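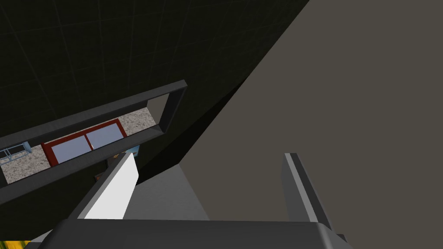 Mohit Maurya

Notebook Index Materials Suppliers Search this notebook Go

September, drawer wax again

Asabe put the tin of Ulero on my bench first thing and said Foley swear by it. Foley swear by most things they've been sent free. The leaflet says one coat on wooden runners "ends sticking for good", and gives no hint of how they decided that. No test, no timber, no weather.

So, an ordinary trial. Beech offcuts for the runners, batch 527, the last of the Londotska delivery. One set waxed with Ulero, one with the end of a plain candle, one left bare. Same drawer in each, loaded with a bag of screws, pulled with the spring balance. Asabe did the pulling and I kept the tins out of her sight, or we'd both have found what the leaflet told us to find.

Before lunch: bare was the worst, as you'd expect. Ulero and candle I could not tell apart. The readings overlap so much that I don't want to put an average on them. Asabe thinks Ulero feels smoother "at the start of the pull". Maybe. She had guessed wrong on which set was which both times I asked her, so I'm not writing that down as a result.
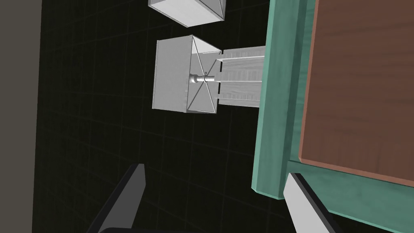
My own suspicion is that most sticking has little to do with the rubbing surfaces. A drawer is pulled from one point, and if the pull is off to one side it racks and jams, wax or no wax. A single knob in the middle of the front, the small silver sort on the white drawer of the teal-green cabinet, at least gives the hand no choice about where to pull. Wide drawers with two handles are a different matter, as everyone uses one of them and ignores the other. Tried it on the bare set by pulling from the left corner: it jammed at once. Waxed the same set with Ulero and pulled from the left corner: jammed again, a little later. I'd like to see that in the leaflet.

The other thing is damp. Put the waxed runners in the wet cupboard with a bowl of water and left them there till 4 p.m. Too short to mean much, but the fit was already tighter. Wax slows the water getting in, it doesn't stop the wood moving. If the side clearance is mean to begin with, no tin will save it.

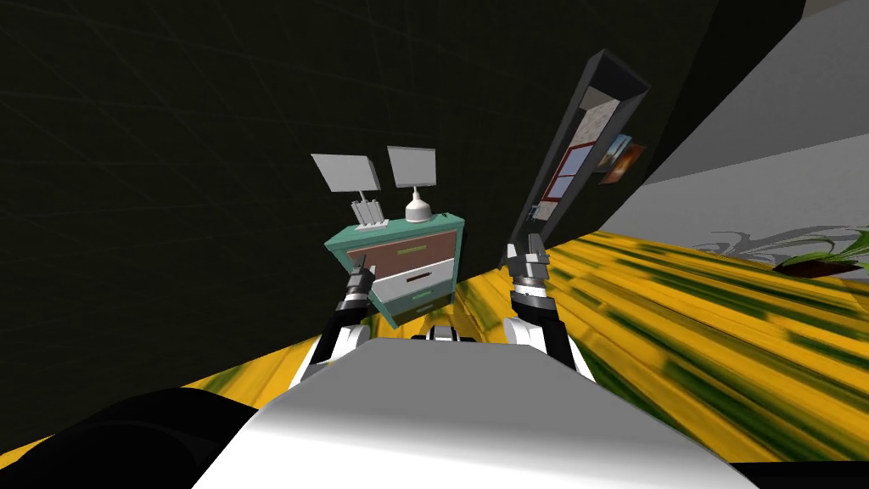 Should we wax the runners before fitting or after?
After, once the drawer has been planed to run freely with nothing on it. Wax put on first hides a tight spot for a week or so and then you have to scrape it off to find the fault.

Vasar's price list came up over tea. They want 20 pounds for a tin much the same size. I can't see what's in it that would be worth that, and they won't say. Candle it is, until somebody shows me numbers. 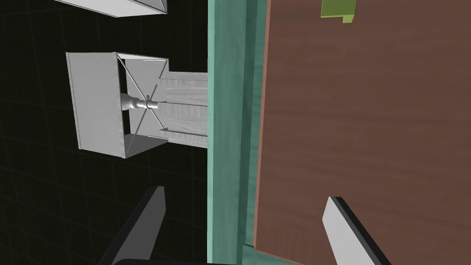

White box, cross lines visible inside.

To do: repeat the corner pull with a longer drawer. Leave the damp set in for a full 2 weeks this time and measure the width before and after — Asabe has the good calipers. Ask Foley what timber they used, and don't hold my breath.

Last updated: September, 5.40 p.m., MM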